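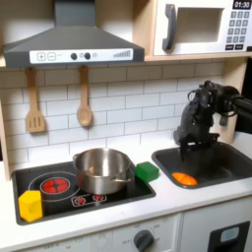 **Ticket 232: Documents missing from Drelia records portal**
**Opened:** December 6, 2020
**Product:** Drelia, public disclosure module
**Priority:** Normal (I asked for High)
**Status:** Open

**Requester**

I run a small newsletter that covers Grirkier council. In April the council released its file on the Ngcobo land sale through your portal. The index page says the release is 3,457 pages. When I hit "Download all" I get a zip with one PDF in it, and the PDF stops at page 996. It stops halfway through an email from the mayor's office to the developer's lawyers.

People in my comments are already saying the rest has been pulled. I'm not saying that. I'd like to know where the pages went before I say anything.

Tried so far:

- Firefox and Chrome, same result
- logged out, same result
- a different computer at the library, same result
- opened the PDF in another reader, still ends at 996

**Finik Support**

Thanks for getting in touch. Please clear your browser cache and try the download again. Large releases can take a while to come through on slower connections.

**Requester**

Cleared. Same file, same last page. The library has a fast connection and it gave me the same thing, so I don't see how it's my cache.

Can you tell me if the file on your server has all the pages in it? That's a yes or no question and you're the ones with the server.

**Finik Support**

We've checked and the release shows as complete on our side. The status field is "Published, full". Could you send a screenshot of the index page?

**Requester**

Screenshot attached. The status field is something a clerk picks from a menu, I've seen it in your own user guide. It doesn't tell anybody what is in the PDF. Did someone open the file?

**Finik Support**

Moved to second line.

**Finik Support (second line)**

I opened the file. You're right, the bundled PDF ends at 996. The source folder has 2 batches in it. The bundler picked up the first and skipped the second, and the log has a timeout at that point. The index page takes its count from the source folder, which explains the mismatch. I can't see any sign that pages were deleted.

I've asked for the bundle to be rebuilt.

**Requester**

Good, that's the first real answer I've had. A few things still bother me.

1. When was the timeout? If it was in April, the short file has been up for months with "full" written beside it.
2. Would your log show a deletion, or only a failed bundle? "Can't see any sign" depends a lot on where you looked.
3. Can the council replace a batch after publishing without the public page changing?

A timeout is the likeliest story and I'll print it if it holds up. I would sooner see the log than take your word for it.

**Finik Support (second line)**

1. April, same night as the release.
2. The bundle log wouldn't show a deletion. The audit log would, and it belongs to the council. We can't share it without their approval. I've sent them the request and copied in their records office.
3. Yes, an admin can replace a batch. The replacement is recorded in the audit log but isn't shown on the public page.

The rebuilt bundle is up now. Please try again.

**Requester**

Downloaded. 3,457 pages, and the email to the lawyers carries on where it broke off. It's mostly about parking.

Please leave the ticket open until the council answers on the audit log. My readers will get told the download was broken and is now fixed, and that the question about replaced pages is still waiting on Grirkier.

**Finik Support (second line)**

Left open, pending third party.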